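List: bench-layout
Subject: Re: Brick sets, mat and baseplate for the build task
Date: 30/04/2020

On the earlier message, the list was asked:

> We are copying the Harkden brick task for our own bench and the write-up
> leaves out most of the setup. Three things we would like to know:
>
> 1. Does the baseplate need to be fixed down, or does it sit on the mat?
> 2. Which pieces go out at the start, and where?
> 3. How do you store the sets between sessions? Ours are in one big tub
> and sorting takes longer than the build.
>
> We have a large gray baseplate and mixed bricks from a secondhand lot.

Answers in order, with some notes on the mat, which you did not ask about but which caused us more trouble than the bricks.

1. Baseplate

It sits on the mat with nothing under it. We tried double-sided tape at the corners and dropped it. The tape lifted the corners slightly, and a plate that is high at the corners flexes in the middle when a brick is pressed home. The friction of the mat is enough if you press straight down. If you press at an angle the plate will creep, with or without tape.

Check the plate for bow before use. Lay it on glass and push on each corner in turn. Anything that rocks goes back in the box. Of the first 10 we bought secondhand, 5 were flat enough to keep.

2. Mat

Ours came from Tsoukalas as an offcut and is longer than the job needs. The surface wipes clean and holds its shape on a slatted bench top, where thin felt sagged into the gaps. The drawback is shine. Turn the lamp or move the mat until the glare is off the area where small pieces go. Green and yellow bricks are also harder to pick out against a green and yellow pattern. A plain mat would be better and we have one on order from Kemis.

3. Starting pieces

Pieces go on the mat along the right edge of the baseplate, not on the studs. Small ones at the top, plates at the bottom, long side horizontal. We use one piece per color so that the build sheet can refer to "red" or "blue" without a part number. The order does not have to be exact, but keep a finger's width between neighbors or the plates get nudged when the brick above is lifted.

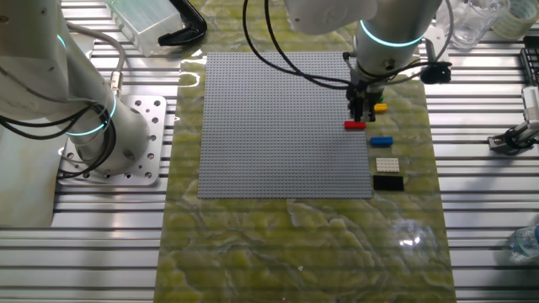

4. Piece list for the basic layout

green brick, small – 1
yellow brick, small – 1
red brick, 1x4 – 1
blue brick, 1x4 – 1
white plate, 2x4 – 1
black plate, 2x4 – 1

Substitute colors if you must, but change the build sheet at the same time. Do not swap a 2x4 plate for a 2x4 brick. The height is different and the later steps assume the plate.

5. Storage

One set per zip bag, with the piece list folded inside. Bags stand upright in an Eleo drawer box. Spares are kept apart by color in the drawer below, roughly 700 pieces at present. Pieces are checked against the list before the bag is closed, and a bag with anything missing is left open at the front of the box.

For a secondhand lot, wash first in lukewarm water with dish soap, dry overnight on a towel, then sort by shape before color. Throw out anything with tooth marks or a cracked wall. We lost close to half of one lot this way and the remainder has given no trouble.

The build sheets are still in the old format. I can post them to the list if there is interest – they need the part names corrected first.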